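Tosov 2

The Tosov 2 is a touchscreen smartphone made by Vevelen and released in January as the follow-up to the original Tosov. It was sold in two storage sizes and ran Tinden, the company's own mobile operating system. The hardware design was led by Yee-man Fung.

Hardware

The phone has a metal body and weighs 122 grams. It uses the Lục processor, which replaced the chip in the first model and runs at a higher clock speed under load. The battery is rated at 2,000 mAh and cannot be removed by the user. The headphone jack was moved from the top edge to the bottom.

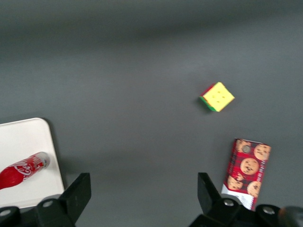 Software

The phone shipped with the second major version of Tinden. Later updates added a dark theme and per-app data limits — both had been left out at launch. The final update was issued on 21 July 2020. Devices that have not installed it can no longer sign in to the app store.

Reception

Reviewers praised the screen and call quality but found app loading slow next to rival phones of the same price. Early units were also reported to shut down with charge remaining, a fault traced to the battery gauge.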